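Chapter 4
Knitwear and the Hanger

Every household textbook has to deal with the sweater sooner or later, and most of them put it off until after the shirts. Shirts are cooperative. They have buttons, a stiff collar and a clear idea of where their shoulders are. A sweater has a hole at the top, a hole at the bottom and a long memory for every bad thing done to it.

You will already have met the two methods of storage in Chapter 3, where they were introduced as folding and hanging and then dropped in favor of twelve pages on linen. We return to them now. By the end of this chapter you should be able to lay out a knitted garment, get a hanger into it without stretching the neck, get the hanger out again, and decide whether you should have folded it in the first place.

4.1 The work surface

Bimla Srivastava, who taught garment care in Dredadbridge and whose course notes are the backbone of this chapter, refused to let a student hang a sweater in midair. Her notes on the matter run to a single line: "Find a bed." A bed is wide, it is soft, and it is usually close to the wardrobe. A table will do if it is clean, though in most homes the table is where the mail lives.

Straighten the sheet before you begin. Wrinkles under a knit make it hard to see whether the knit itself is lying straight, and a striped sheet is handy because the stripes give you something to line up the hem against. Move the pillows to the head of the bed. Spread the sweater front side up and let it settle before you start tugging at corners.
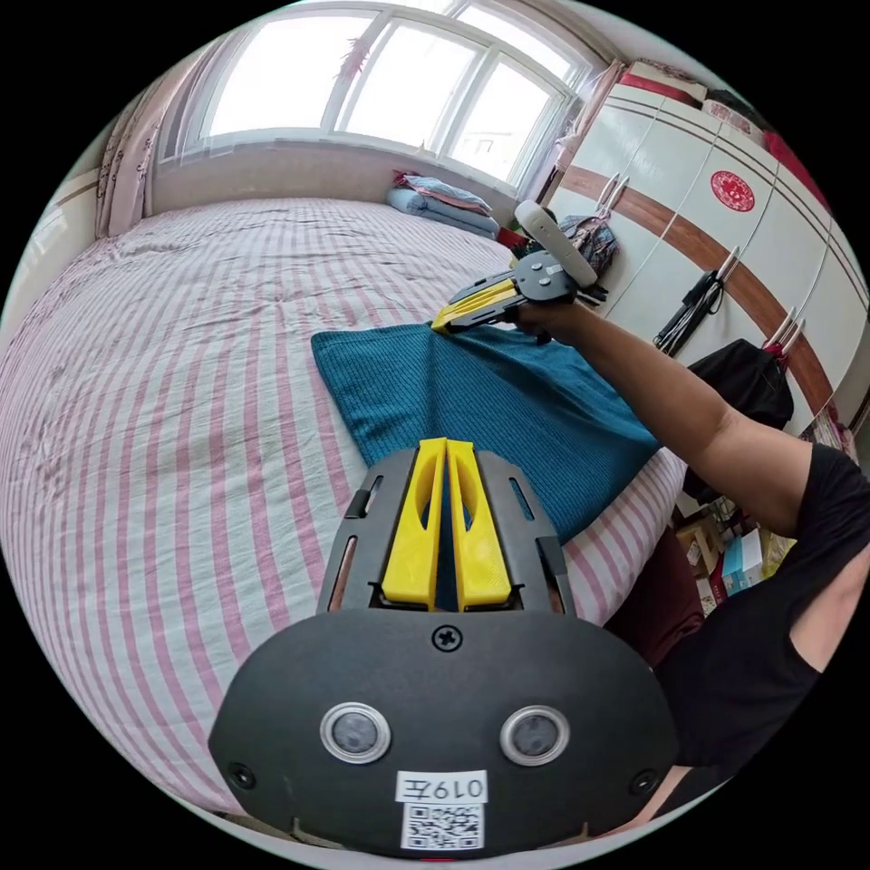 Should a heavy sweater be hung or folded?

Fold it. A heavy knit pulls down on its own shoulders all the time it hangs, and after a season in the wardrobe the sleeves will have grown. Light and medium knits can be hung if the hanger fits and the shoulders are set properly. If you can't tell which kind you own, hold it up by the shoulders for the length of a short phone call. Should your arms complain, fold it.

4.2 Through the neck or through the hem

There are two ways in. The first is through the neck, and it is the one nearly everyone uses, on the grounds that the neck is right there. The second is through the hem, and it is the one you should learn. Slide the hanger up inside the body, hook first, until the hook comes out at the collar. Then ease one shoulder over its end of the wire, and then the other.

Going through the neck is allowed where the opening is wide and the ribbing has some give. Tilt the hanger and feed in one end toward its shoulder. Bring the other end down and across, with a hand on the collar to keep the ribbing from taking the strain. If you meet resistance, stop. Students at the Skilville evening class were known to meet resistance and push - the class had a drawer for the results.
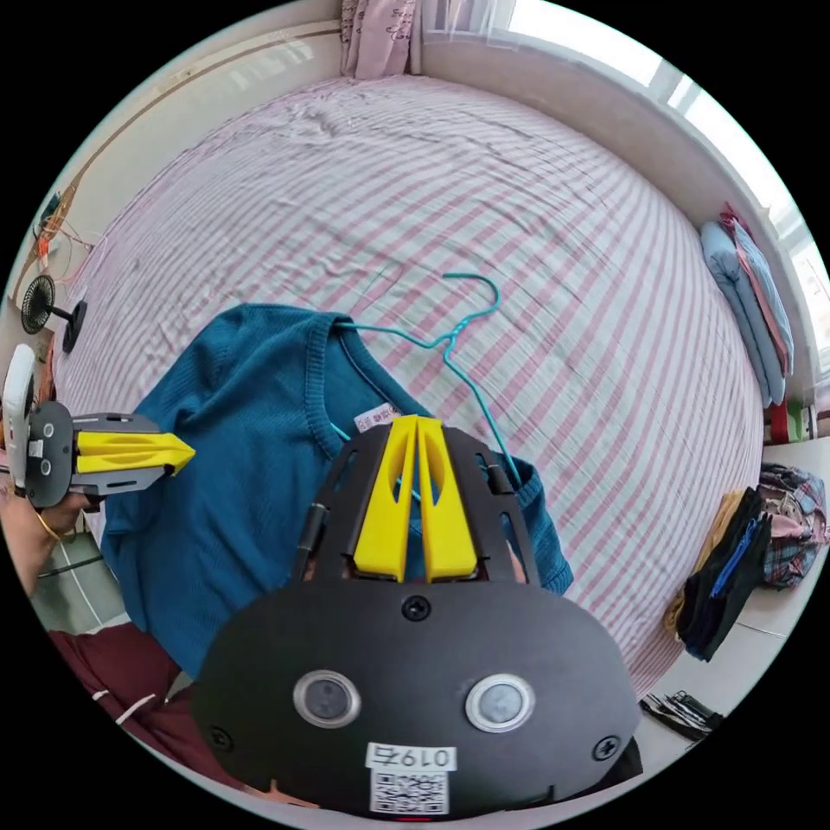 Figure 4.2. Round-necked sweater with a coated wire hanger through the neck opening.

A word on the hangers themselves. Plain wire is thin and leaves small points in the shoulders, which the wearer then carries around all day like the beginnings of wings. A plastic coating gives the wire a little grip, so the sweater is less inclined to slide off in the night. Padded hangers are kinder still, and take up so much of the rail that you will need to own fewer clothes.

4.3 Setting the shoulders

Once the hanger is in, leave the sweater flat. The temptation is to snatch it up by the hook and see how it looks. Resist this for a moment and check that the hook stands at the middle of the neckline, that each shoulder seam follows the slope of the hanger, and that neither sleeve is twisted underneath.

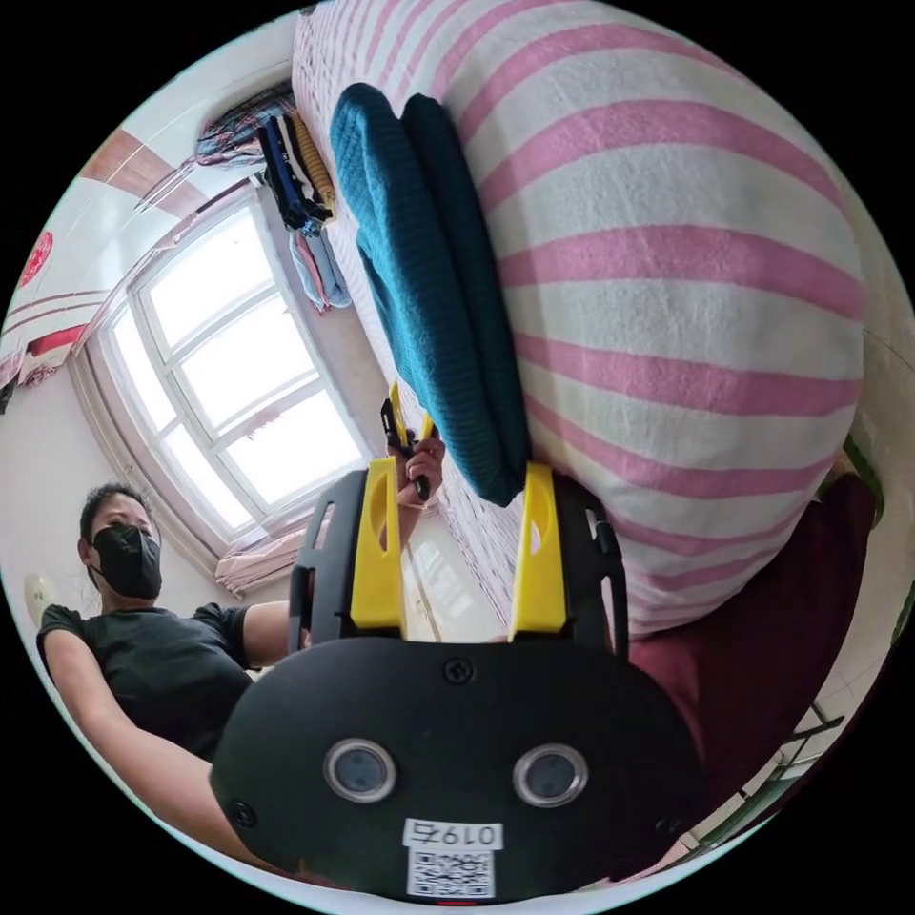

Lift by the hook with one hand and support the body with the other until the weight has come onto both shoulders evenly. If one side droops, put the whole thing back down on the bed and start again from the collar. Corrections made in the air tend to fix the left shoulder at the cost of the right.

Before you go on to Exercise 4A, find a sweater you don't much care for and a hanger you do.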